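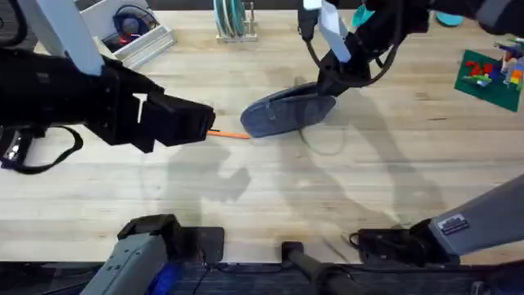

From: Obsa Hadgu
To: drorevden-gardeners
Date: Jan 12, 2023
Subject: Re: [drorevden-gardeners] seed order, who's in?

Mesfin Tilahun wrote:
> Anybody want to go in on a seed order again? I'm sending mine to
> Tekleab next week and shipping is free once we get over the
> minimum. Also, has anyone had luck with leeks from seed? Mine
> came up like hair and stayed that way until May.

Count me in, Mesfin! I want 4 packets of the flat pole beans, one of the purple kohlrabi (my mother-in-law asks for it every year and then won't eat it) and whatever short carrot they have left. If the Lumeck tomato is sold out again don't swap in the yellow one, just leave it off.

On the leeks, yes, mine did the hair thing for two years running. What fixed it for me was sowing way earlier than the packet says and giving them a haircut. I start them in a deep tray in the laundry room, really thick, and when they flop over I snip them back to three inches or so with the kitchen scissors. They sulk for a few days and then they get fatter. I do that twice before they go outside. Then I poke deep holes with a broom handle, drop one in each and just water, no filling in. The dirt washes down by itself over the next couple weeks.

The other thing was feeding. I used to give them nothing at all, poor things. Now they get fish stuff every other Sunday (my husband leaves the house).

I still have half a packet of the blue winter ones from last year if you want to try them before buying new. Leek seed doesn't keep all that well so sow heavy. I can leave it in your mailbox, I'm over on Graltia Street Saturday anyway.

Does anyone know if Tekleab has onion sets yet, or is that a separate order?

Obsa
plot 7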